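Checking a science news story before you share it

Quick one, written between two meetings so forgive typos. People keep forwarding me "lab breakthrough" stories and asking if they're real. Takes seven minutes to check. Do it in this order.

1. Find the paper. Scroll to the bottom of the story, look for a journal name or a link. No link? Paste the lead scientist's name plus two odd words from the headline into a search. Still nothing after a couple of goes, treat it as a claim and leave it there.

2. Preprint or published? A preprint hasnt been reviewed yet. Not a crime, just say so when you pass it on.

3. How many, and of what. 32 mice is not 800 patients. The number is nearly always in the abstract. If the headline says "people" and the abstract says "cells", stop.

4. Who paid. Last page, small print, "funding" or "competing interests".

5. Ethics approval. Anything with patients or embryos should name the board that passed it and usually a reference number. Missing = big red flag. Email the university press office, keep it to two lines.

6. Somebody outside the team. Good reporters ring one. If every quote comes from the authors or there employer, you're reading a press release.
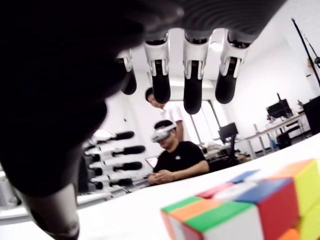 7. Write down what you found. I use a plain text file: title, link, sample size, funder, one line verdict. Mine is past 200 entries now and I still search it most weeks. Dwynwen Humphreys keeps hers in a spreadsheet, also fine.

Then share it or don't. If you got one wrong, correct it in the same thread, same day.

Part two (reading a graph with a dodgy axis) goes up Monday.

Catrin Wynne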